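Ferry crew back at work after engine room fire

Mostafa Farouk was on the car deck when the alarm went. The ferry Alia was 30 minutes out of Ernau with 124 passengers on board, and he could smell smoke before he got to the stairs.

"I thought it was the kitchen at first," the deckhand said. "Then the lights dropped and I knew it was the engine room."

The crew closed off the room and let the gas system put the fire out. The Alia drifted until a tug from Fledard reached her. No one was hurt.

Farouk said the waiting was harder than the fire. "People wanted to know when they would be home. I had no answer for them, so I handed out blankets and kept walking around."
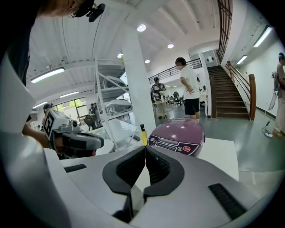 Back on the route

The Alia returned to service in October 2018 after repairs to a fuel line. Captain Fadwa Tahiri has asked for fire drills twice a month - the old schedule was once.

Farouk took two weeks off and then signed up for the first crossing.

"My wife asked if I was sure," he said. "I told her I know that boat. I check the fuel line myself now, every morning, and it's not even my job."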